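Fondby Two-Arm Bench Cell
User Guide, Section 6: Recording Demonstrations by Remote Control

6.1 What this section covers

This section explains how to record demonstrations on the Fondby cell using the leader arms. You move the two leader arms by hand, the two follower arms inside the enclosure copy the motion, and the Dutska recorder saves the joint positions, gripper positions and camera streams as one episode.

Installation of the rail, brackets and wall panels is covered in Section 3. Homing and calibration are in Section 5. Do not start here on a new cell. A cell that has not been calibrated will record episodes that look normal on screen but cannot be used for training.

6.2 Before you begin

You need:

- A calibrated cell with both follower arms mounted on the front rail
- Both leader arms, clamped to the operator table
- The recorder computer with Dutska installed
- The foot pedal, connected to the recorder computer
- The objects for the task, and spares

Check that each leader arm is plugged into the port with the matching label. If left and right are swapped, the arms will still move, but the wrong follower will respond. Swap the plugs with the power off.

CAUTION: Keep hands, sleeves and hair out of the enclosure whenever the followers are powered. The followers go to the leader position as soon as sync is turned on. If the leader and follower are far apart, this first move can be fast.

6.3 Starting a session

1. Switch on the cell at the main switch. Wait for the recorder to list both followers as READY.

2. Set both leader arms in their rest cradles.

3. Open Dutska and choose New Session. Enter a task name using lowercase letters and underscores. Use the same name every time you record the same task. "straw_sort" and "straws_sort" will be saved as two separate tasks and will have to be merged later with the Trident tool.

4. Enter the number of episodes you plan to record. The default is 100. You can stop early and the finished episodes will be kept.

5. Set the episode time limit. For short pick-and-place work, 23 seconds is a good starting point. When the limit is reached the recorder closes the episode and marks it TIMEOUT.

6. Press Sync. Both followers move to match the leaders. Keep clear until the status bar turns green.

NOTE: If one follower does not move, press Release, set both leaders back in the cradles and try again. If it fails a second time, go to Section 9, Faults.

6.4 Setting up the workspace

1. Press Release before you reach into the enclosure. Wait until the status bar is gray.

2. Place the tray or fixture between the two arms, where both grippers can reach all of it. Move each arm through its reach with the leader before you record anything. If an elbow straightens out completely before the gripper gets to the far end of the tray, bring the tray closer to the rail.

3. Lay out the objects. For thin items such as straws, lay them lengthwise, running from the back of the enclosure toward the front. The grippers come in from the sides and can close across the item.

4. Look at the cables on both arms. There must be enough slack at the wrist for a full turn, and the slack must not hang where it can catch an object or drop into the tray. Conduit should be tied to the arm with cable ties and should follow the arm down to the base.

5. Check the overview camera in the preview window. You should be able to see both grippers and the whole tray.

Both arms can hold an item in the same episode. With a full tray of straws, the two grippers will often be lifted and turned at different angles, and this is fine as long as they do not cross over the tray.
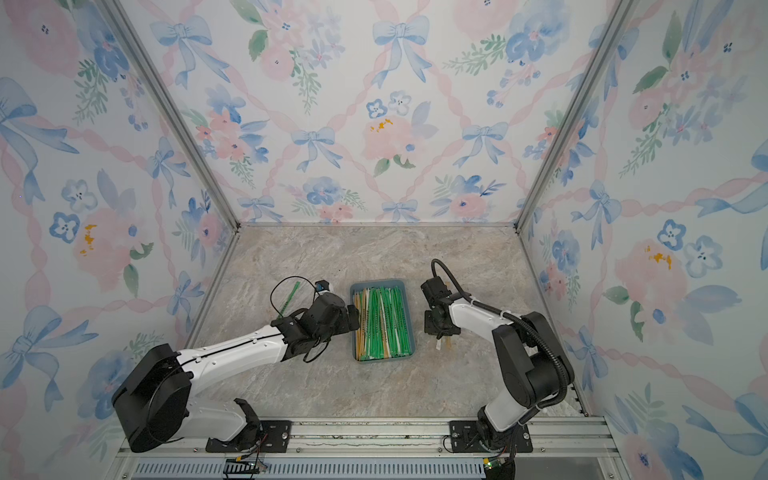
6.5 Recording an episode

1. Take hold of both leader arms. Rest a finger on each gripper trigger without squeezing it.

2. Bring both followers to the start position for the task. The start position does not need to be exact. Small differences between episodes are useful.

3. Press the foot pedal once. The recorder beeps and the timer starts.

4. Do the task at a steady pace. Move more slowly than you would with your bare hands. Long pauses are recorded too, so work out what you are going to do before you press the pedal.

5. To pick up a single item from a bundle, open the gripper only a little wider than the item, lower it from above, and close it near the middle of the item. Lift straight up before you turn the wrist.

6. If you pick up two items, put both down and try again within the same episode. If you drop an item outside the tray and cannot reach it, end the episode and discard it.

7. When the task is done, open both grippers, move them clear of the tray and press the pedal again. The recorder beeps twice.

8. Choose Keep or Discard. The recorder will not start the next episode until you choose.

CAUTION: Do not push the gripper down onto the floor of the enclosure. The leader arm gives no force feedback, so you will not feel the contact. Pushing hard can trip the wrist motor and may shift the calibration.

6.6 Resetting between episodes

Press Release, wait for the gray bar, and put the objects back. Change the layout a little each time. Mix the order of the items and turn the tray slightly. A model trained on one exact layout will usually fail when the tray is moved by a finger's width.

Do not change the wall panels or the lighting partway through a session. If you want episodes with a different background, finish the session, fit the new panels and start another session under the same task name. Enter the panel set in the Notes field.

After every 13 episodes the recorder asks for a short check. Return the leaders to the cradles and press Check. The software compares the joint readings against the values from Section 5. If a joint is out of range, the recorder shows which one and blocks further recording until the arm is homed.

6.7 Which episodes to keep

Keep an episode if the task was finished, even if it took more than one try to grip something. Recoveries help the model learn what to do after a missed grip.

Discard an episode if:

- A hand or tool entered the enclosure during recording
- The arms touched each other
- A cable caught on an object or on the other arm
- The preview froze or showed a dropped-stream warning

Episodes marked TIMEOUT are kept by default. Review them in the Episodes tab and delete the ones where the task was not finished.

6.8 Ending a session

1. Open both grippers and make sure they are empty.

2. Set the leaders in the cradles and press Release.

3. Choose Close Session. Saving can take several minutes. Do not switch off the recorder computer while the disk icon is showing.

4. Switch off the cell at the main switch.

5. Take the objects out of the enclosure and wipe the floor with a dry cloth. Do not use liquid cleaner near the controller boards below the rail.

To copy episodes to another computer, see Section 7, Export. Replacement gripper fingers and rest cradles can be ordered from Fairclough using the part numbers at the back of this guide.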